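Wilow Lab Notes
Home Guides Methods Datasets Contact
Search this site Enter keywords Go
Filed under: Simulation, Grasping, How-To

How to score grasps in simulation without fooling yourself

This guide covers the replay check we use at Wilow before we let any grasping policy near real hardware. It assumes you have Bitonden installed and a scene that loads. If your scene doesn't load, go read the Bitonden setup guide, have a snack, and come back in a better mood.

The trouble with simulated grasping is that the simulator wants you to be happy. Leave the contact settings alone and a block will cling to a finger like a sock out of the dryer. Our first policy scored beautifully on 700 episodes. Then we replayed them with the friction turned down, and 73 of the "successful" grasps survived. We had a nice lunch planned that day and ate it quietly.

What you need

A trained policy, a saved episode log with the random seeds in it, and a scene with one target object. Start with a plain block. You'll want to use something more interesting. Use the block.

Step 1. Freeze the scene

Turn off every kind of randomization: lighting, table height, object pose, all of it. You are going to put it back later. Save the frozen scene under its own name, because you will otherwise overwrite the good one, as I did in July.

Step 2. Pick a low viewpoint

Most people park the virtual camera overhead, where a block floating slightly off the tray looks the same as a block sitting on it. Drop the view to about table level. You'll see a lot of table leg and floor, but you'll also see daylight under an object when there is some. Save stills from a low view while the arm is near the target and go through them by eye before you trust a single number. 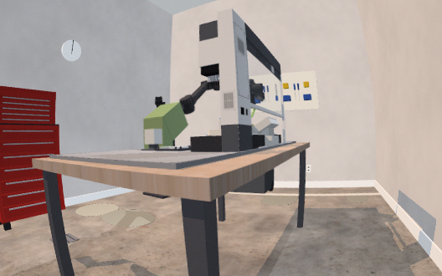 Green block, low view, two stills from the same setup. 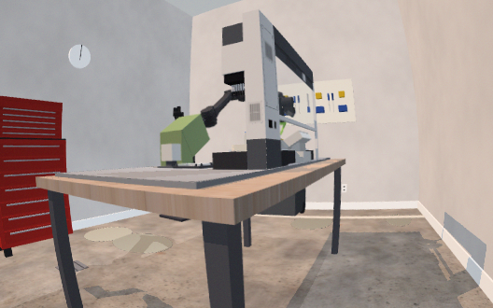
Page last changed: 2019-09-28

Step 3. Log contact and pose separately

The stock logger writes one flag called "grasped." Ignore it. It goes true when the gripper is near the object and the fingers are closing, a standard by which I have grasped many buses. Log the contact force on each finger, and log the object's height over the tray on its own line. A grasp needs both: force on the fingers, and height that goes up and stays up.

The second still is the sort of arrangement that makes the point. The gripper is hanging just above and behind the block. From a friendlier angle, late in the day, you could talk yourself into calling it a hold. Check the force line.

Step 4. Replay with worse physics

Load the log and replay the same seeds with:

friction scaled down by half
the time step cut in half
the contact margin set to 0

Change one at a time first, then all together. If the score falls off a cliff when you touch only the time step, your policy has learned something about the solver and very little about blocks. The Benmoussa score script does the comparison for you and prints a table. It also prints a great many warnings in capital letters. Seed 1735 always throws one on our machine and we've stopped asking.

Step 5. Put the randomness back

Bring back object pose first, then lighting, then table height. Rerun after each. A drop is normal, and a small one is good news. No drop at all usually means the randomization never got switched on, so look at two episodes next to each other and make sure the block moved.

What to report

Give the plain score and the worst replay score together, in that order, in the same sentence. Reviewers like it, and it takes away the temptation to put the second one in an appendix. The Rarnordale grasp set has a column for each, so if you're submitting there you have no choice anyway.

Known problems

Replays drift if the log was saved in version 2 with compression on. Turn compression off and record again. Yes, all of it.

Very light objects jitter at the smaller time step and can fail the height test while sitting in a perfectly decent grip. Raise the mass a little and say so in your notes.

Guides Next: Tuning contact margins Back to top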